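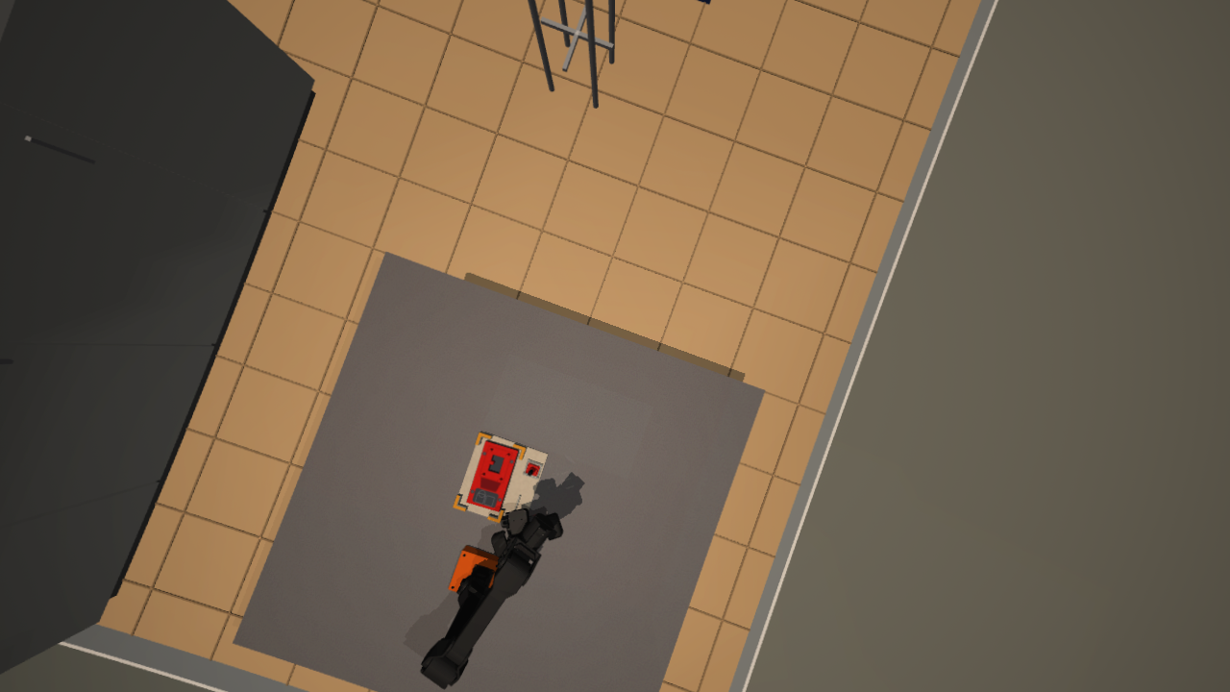 According to Jummai Okonkwo, the Skotach arm never lost its position; the stop signal reached it too late. Her account is now the generally accepted explanation of the Gulteck fault, a failure in robot control software recorded on 17 August 2022.

The fault arose during simulated trials of a task board routine. A command to halt was held in a queue for 230 milliseconds, and the simulated gripper continued to press against the board. Of 3000 runs, 81 ended in excess contact force.

Clevance, which maintained the controller, at first attributed the results to the contact model. A corrected version, issued in October, gave stop commands priority over all motion commands. The original queue remains in use on some older Akgül controllers.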